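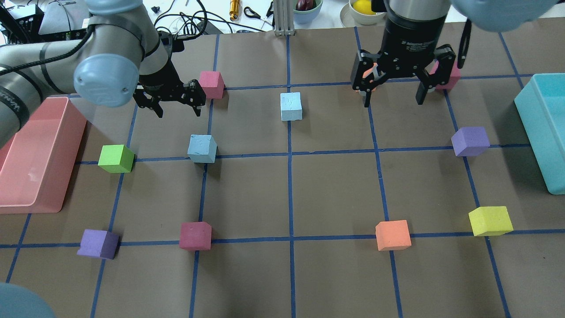
Materials Sorting and Layout
Handout 3: Taped grids, foam cubes and bins
Course notes prepared by Kirsty Treloar, revised by Arwel Sayce

3.1 Purpose

This handout covers the layout of a sorting surface: how the grid is taped, how cells are referred to, and how cubes and bins are placed on it. Read it before the January practical. The recording form is the same one used for Handout 2.

3.2 The grid

The surface is brown and the tape is blue. Contrast between the two matters more than the exact shade. Lay the center line first, from the far edge to the near edge, then work outward to both sides. Cross lines go down last.

Rows are numbered from the far edge. Columns are lettered from the left, as seen from the near edge. A cube resting on a tape line is recorded under both cells, with a slash between them (for example, B2/C2). Do not move it to make the entry simpler.

Cells are only nominally square. Tape stretches when pulled, and an error in the first strip carries across the board. Morris uses a card template for spacing; a steel rule gives the same result.

3.3 Bins

A bin may cover more than one cell. Record every cell that the rim overlaps, including partial ones. Bins with sloped sides have a base smaller than the rim, so take the rim as the boundary in all cases.

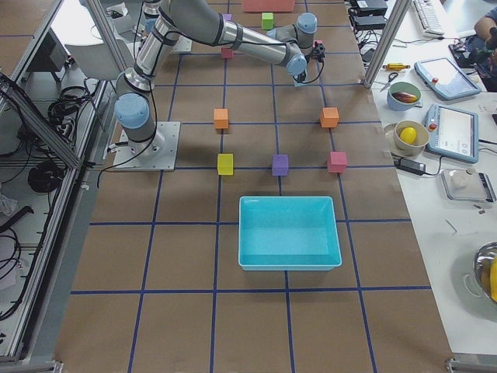 Fig. 3.1. Turquoise bin, empty, with a row of yellow, purple and pink-red cubes beyond it.

Bin color is not a sorting category in this exercise. A pink cube has no special relation to a pink bin. Students lost marks on this point last year.

3.4 Cubes

The cubes are foam and should not be treated as gauge blocks. Edges wander, corners may be beveled, and opposite faces are not reliably parallel. Inspect each cube before use and enter the following:

Color, using the course color list
Notches or missing material at the edges
Dents or pits in the faces
Whether it stands level on a flat surface 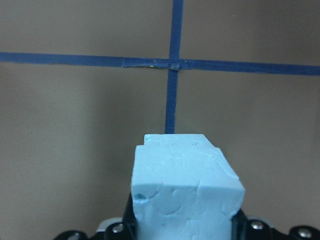 Fig. 3.2. Light blue block. Note the stepped notch at upper left and the uneven top face.

Surface marks do not disqualify a cube. A cube that rocks when placed is set aside – swap it for one of the same color from the Penry box.

Pink and salmon are easily confused under warm lighting. Compare doubtful cubes side by side and agree on the name before the first entry is made.

3.5 Spread layout

Cubes are placed apart, with the tray on the near side of the group. Colors may repeat.

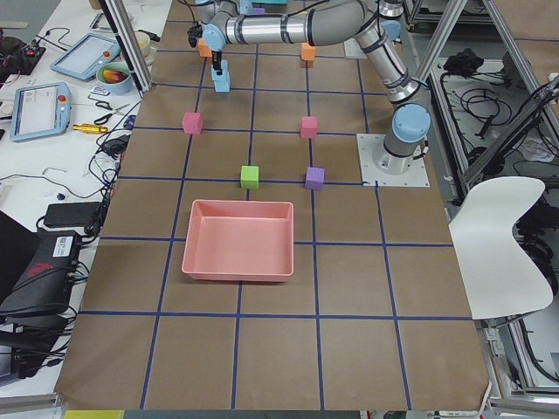

3.6 Exercise

Work in groups of 4. Each group tapes one grid and places 6 cubes and one bin. A second group then records the layout without speaking to the first. Compare the two records and list every disagreement by cell.

Hand in both records and the list. Return tape and cubes to Meirion Gwynne.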